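Sorting recyclables on the counter: flatten first or sort first?

tirar_44
I sort packaging on the kitchen counter before it goes to the bins. Current pile: plastic food container, long white product box, a molded tray, crumpled wrapping and a folded cardboard loop. The county takes cardboard and rigid plastic in separate carts. Do you flatten the card pieces first, or separate by material and flatten at the end?

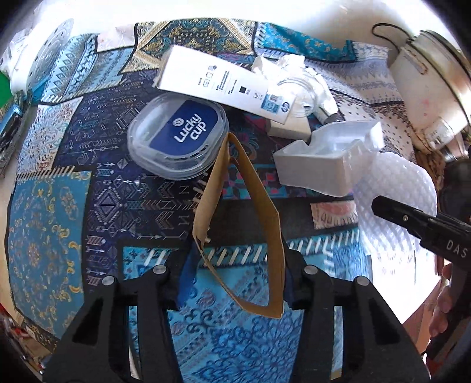
Cardboard loop next to the Lucky cup container, white box behind.

panent
Separate first. Flattening takes room you don't have yet. The loop can go inside the long box until you break both down.

Danish Farooqui
Disagree. Nested cardboard gets forgotten and goes into the cart at full volume. Press the loop flat along its crease and start a stack. My cart is 2 feet wide and fills in 11 days if I flatten everything, sooner if I don't.

panent
Your cart is small. Mine never fills. The order makes no difference to the final volume — only to how much counter you use while working.

sellix319
Check the white tray before it goes in with the food container. Look for the resin number on the underside. Our plant takes 1, 2 and 5, and refuses 6. Wrapping film goes to the store drop-off here, not the cart.

tirar_44
Will check the number. Counter space is the real limit. The left end is taken up with bottles, a glass and a candle holder, so I work in the middle on a cloth.

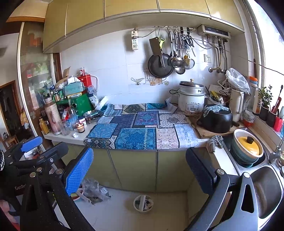
The counter, with the patchwork cloth over the middle section.

bite_down
Move the bottles before you start. Also pull that cloth straight at the back right, where it is bunched against the wall. Small caps will end up in the folds.

Danish Farooqui
I would take the cloth off altogether. A bare counter wipes down in one pass.

tirar_44
The cloth stays, it goes in the wash. I'll try flattening first on the next batch and post the stack height in April.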